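메식 천장 배관 브래킷 세트, 백색
스케라드 설비 소품 > 배관 고정 > 노출 천장용

작은 방의 천장을 노출로 두기로 마음먹은 분들이 저희 가게에 오시면 대개 조명 이야기부터 꺼내십니다. 레일을 달까, 벽등을 달까, 전구 색은 어떻게 할까 하시다가 한참 지나서야 "그런데 저 관들은 어떻게 하죠?" 하고 물으시지요. 저는 그 질문이 나오면 속으로 꽤 반갑습니다. 관을 가지런히 모아 천장에 붙여 두는 일이야말로 제가 제일 오래 해 온 일이고, 솔직히 말씀드리면 제일 좋아하는 일이기도 하거든요.

메식 브래킷은 여러 가닥의 관을 한 묶음으로 모아 천장에 고정하는 작은 받침입니다. 벽과 천장을 하얗게 칠하고 관도 하얀 것으로 맞춘 방에 쓰시라고 백색으로만 들여옵니다. 은색이나 검정도 찾으시는 분이 계신데, 그쪽은 발로그 시리즈에서 고르시는 편이 낫습니다(발로그는 모양이 더 각지고 두께도 있어서 넓은 매장 천장에 잘 어울립니다).

제품 구성
가로 받침대, 관을 감싸는 고리, 천장 고정 나사와 플라스틱 앵커, 고무 받침 띠, 종이 설명서 한 장. 나사 머리에 씌우는 흰색 마개도 들어 있습니다. 마개는 워낙 작아서 포장을 뜯다가 잃어버리기 쉬우니 먼저 따로 챙겨 두세요.

규격
품명: 메식 천장 배관 브래킷 세트
색상: 백색 무광
받침대 길이: 188mm
고리 안지름: 19mm
세트 무게: 454g
몸체: 분체 도장 강판
고리: 분체 도장 강판, 안쪽 고무 띠
보증: 3년
설치 위치: 실내 천장, 실내 벽면 상부
판매 단위: 세트

고리 안지름은 꼭 관 바깥지름과 맞추어 보고 주문해 주세요. 관에 적힌 숫자는 안지름일 때도 있고 호칭일 때도 있어서, 숫자만 보고 주문하셨다가 바꾸러 오시는 분이 꽤 많습니다. 종이띠를 관에 한 바퀴 감아 길이를 표시해서 사진으로 보내 주셔도 저희가 봐 드립니다. 굵은 환기 덕트에는 이 제품이 맞지 않습니다. 덕트용은 프레르네로 밴드라는 물건이 따로 있고, 폭이 넓은 띠로 둘러 잡는 방식입니다.

어떤 방에 어울리나요

장식이 별로 없는 방에 제일 잘 맞습니다. 벽에 그림도 선반도 없고 그냥 하얀 벽만 있는 작은 방이라면 천장의 관이 그 방에서 가장 눈에 띄는 선이 됩니다. 이럴 때 관이 제각각 처지거나 간격이 들쭉날쭉하면 아무리 페인트를 곱게 칠해도 어딘가 공사가 덜 끝난 것 같아 보여요. 반대로 나란히 모여 한 방향으로 쭉 뻗어 있으면, 비스듬히 방을 가로질러 가더라도 참 보기가 좋습니다. 꼭 벽과 평행해야 한다고 생각하시는 분이 많은데 저는 대각선도 권하는 편입니다. 가는 길이 짧아지고 꺾는 부속도 덜 들어가니까요.

작업실, 창고를 고친 사무실, 세탁실, 지하의 연습실 같은 곳에서 많이 찾으십니다. 살림집 거실에 달겠다고 하신 분도 계셨습니다. 처음에는 저도 조금 말렸습니다만, 나중에 가 보니 제 걱정이 무색하게 잘 어울렸습니다. 야에 지바 씨 댁이었는데, 천장이 그리 높지 않은데도 관과 받침과 천장이 모두 흰색이라 답답한 느낌이 없더군요. 그날 차를 두 잔이나 얻어 마시고 돌아왔습니다.

흰색 위에 흰색을 올리는 일에 대하여

색 이야기를 조금만 더 하겠습니다. 같은 흰색이라고 해도 벽의 흰색, 관의 흰색, 받침의 흰색은 다 다릅니다. 낮에는 비슷해 보이다가도 저녁에 등을 켜면 어떤 것은 노르스름하고 어떤 것은 푸르스름해집니다. 메식의 도장은 아주 약간 차가운 쪽입니다. 푸른 기나 회색 기가 살짝 도는 벽에는 잘 묻히고, 크림색이 강한 벽에서는 받침이 도드라져 보일 수 있습니다. 도드라지는 게 싫으시면 수성 페인트로 덧칠하셔도 됩니다. 고운 사포로 표면을 한 번 문지르고, 먼지를 닦고, 얇게 칠하세요. 두껍게 한 번에 칠하면 고리의 접히는 부분이 뻑뻑해집니다.

도장 견본이 필요하시면 주문서 메모에 적어 주세요. 손가락만 한 조각을 봉투에 넣어 보내 드리는데, 벽에 대고 아침에 한 번, 해가 진 다음에 한 번 보시는 게 좋습니다.

설치 순서

먼저 관이 지나갈 길을 천장에 연필로 그어 봅니다. 바닥에서 올려다보면서 마음에 들 때까지 고쳐 그으세요. 여기서 시간을 들이는 것은 조금도 아깝지 않습니다.

선이 정해지면 받침 자리를 표시합니다. 양쪽 끝과 꺾이는 곳 가까이를 먼저 잡고, 나머지를 그 사이에 고르게 나눕니다. 정확한 간격은 관의 종류와 안에 무엇이 흐르느냐에 따라 다르니 관 제조사의 안내를 따라 주세요. 물이 차는 관은 생각보다 무겁습니다.

콘크리트 천장이면 동봉된 앵커를 쓰시고, 석고보드 천장이면 반드시 안쪽의 틀을 찾아 나사를 박으셔야 합니다. 틀이 원하는 자리에 없으면 보강목을 먼저 대야 하는데, 이 작업은 되도록 설비하시는 분께 맡기시기를 권합니다.

받침대를 붙인 다음 고리를 느슨하게 걸고, 관을 전부 올린 뒤에 한쪽 끝에서부터 차례로 조입니다. 처음부터 꽉 조이면 뒤쪽에서 관이 뒤틀립니다. 고무 띠는 관과 고리 사이에 들어가야 합니다. 가끔 고리 바깥에 감아 놓고 자꾸 미끄러진다고 전화를 주시는 분이 계세요. 괜찮습니다, 설명서 그림이 좀 작습니다.

마지막으로 흰 마개를 나사 머리에 눌러 씌웁니다.

천장에서 벽으로 내려오는 관

방 한쪽에서 관이 아래로 내려와야 할 때가 있습니다. 곧게 꺾는 방법도 있고 크게 휘어 내리는 방법도 있는데, 휘어 내릴 때는 휘기 시작하는 자리 바로 앞에 받침을 하나 더 두시면 모양이 한결 단정합니다. 휘는 부분 한가운데에는 고리를 물리지 마세요. 관이 눌려서 자국이 남습니다. 얼마나 휠 수 있는지는 관마다 다르고, 뻣뻣한 관은 아예 휘면 안 되니 곡관 부속을 쓰셔야 합니다.

가는 선이 관 옆을 따라 나란히 지나가는 경우도 많지요. 전선이라면 관 고리에 함께 묶지 마시고 전선용 몰드나 전선관으로 따로 보내 주세요. 보기에는 한데 묶는 것이 간단해도 나중에 손볼 때 번거롭습니다.

쓰시는 분들의 말씀

"도자기 작업실 천장에 달았습니다. 흙먼지가 앉아도 젖은 걸레로 한 번 훔치면 되니까 편해요. 다만 마개가 두 개 모자라게 왔는데, 말씀드리니 바로 보내 주셨습니다." 암누아이 옹아트

"혼자 달았더니 목이 아주 아팠습니다. 받침은 튼튼하고 나사도 잘 들어갑니다. 설명서는 글자가 조금 더 컸으면 합니다." 가에탕 응우옌

"처음에 고리 크기를 잘못 골라서 교환했어요. 교환은 빨랐습니다. 달고 나니 전에 쓰던 철사 고정이 얼마나 지저분했는지 알겠네요." 누안찬 인타논

자주 물으시는 것

욕실에 달아도 되는지 많이 물으십니다. 물이 직접 튀지 않는 천장이라면 쓰실 수 있습니다. 샤워기 바로 위처럼 늘 물기가 있는 자리는 피해 주세요. 도장이 긁힌 곳에서 녹이 올라올 수 있습니다.

바깥에는 쓰지 마세요. 처마 밑도 마찬가지입니다.

뜨거운 물이 지나는 관에 대해서도 문의가 있는데, 관이 늘었다 줄었다 하므로 고리를 끝까지 조이지 않고 약간의 여유를 두시면 됩니다. 난방용 주관처럼 온도가 높은 곳이라면 먼저 전화로 상의해 주세요.

받침만 낱개로 살 수 있느냐는 문의에는 늘 죄송한 마음입니다. 세트로만 들어옵니다. 고리와 고무 띠, 마개는 보수용으로 따로 팔고 있습니다.

청소와 관리

마른 솔이나 부드러운 천이면 충분합니다. 관 윗면에는 먼지가 소복하게 쌓이는데 아래에서는 보이지 않으니 다들 잊고 지내시더군요. 저도 가게 천장을 잊고 지내다가 사월에 창을 열어 놓고 한 번에 몰아서 합니다. 사다리에 올라간 김에 나사가 풀린 데는 없는지 손으로 가볍게 흔들어 보시고, 고무 띠가 딱딱하게 굳었으면 갈아 끼우세요. 연마제가 든 세제는 무광 표면에 번들거리는 자국을 남깁니다.

배송과 교환

오전에 주문하시면 그날 오후에 포장합니다. 상자는 작지만 묵직하니 우편함에 넣지 않고 문 앞에 두도록 부탁하고 있습니다. 나사를 박지 않은 제품은 포장을 뜯으셨어도 교환해 드립니다. 교환하실 때는 나사와 앵커가 모두 들어 있는지만 한 번 살펴봐 주세요.

포장과 문의 전화는 니폰 클린홈 씨가 맡고 있습니다. 전화가 안 되면 창고에 있는 것이니 조금 뒤에 다시 걸어 주시거나 문의란에 글을 남겨 주세요. 방 크기와 관의 가닥 수, 천장이 콘크리트인지 석고보드인지 적어 주시면 필요한 세트 수를 셈해 드립니다. 손으로 그린 그림도 좋습니다. 삐뚤빼뚤해도 저희는 다 알아보고, 관이 벽을 만나는 자리와 덕트가 내려오는 자리만 표시되어 있으면 나머지는 여쭤보면서 맞추어 가면 되니까요.

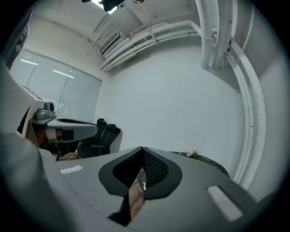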